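Household Practice, Unit 3: Clearing and resetting the table
Handout, Rerberg evening course

The dining table collects things between meals. Before anything is wiped or laid, sort what is there into three groups: things that live on the table, things for the kitchen, and things that belong to a person. Glasses come first -- fold the arms in and put them in their case or on a shelf. Never leave them under cutlery or cloths.

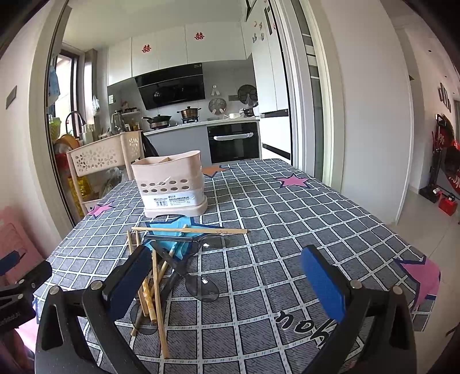 Fig. 11. Chopsticks, dark glasses and a light blue cloth in one pile, with the utensil holder standing near the middle of the table.

Next, gather the chopsticks. Lay them side by side, match them in pairs by length, and turn the thick ends the same way. Used ones go to the sink. Clean ones go upright in the holder, eating ends up, in a section of their own if it is divided.

Lift the cloth last. Shake it over the sink and fold it in four, or put it with the washing. Smooth the tablecloth from the centre outwards.

For next time: clear your own table once a day and note what turns up on it. Bring the list with you -- one page is enough.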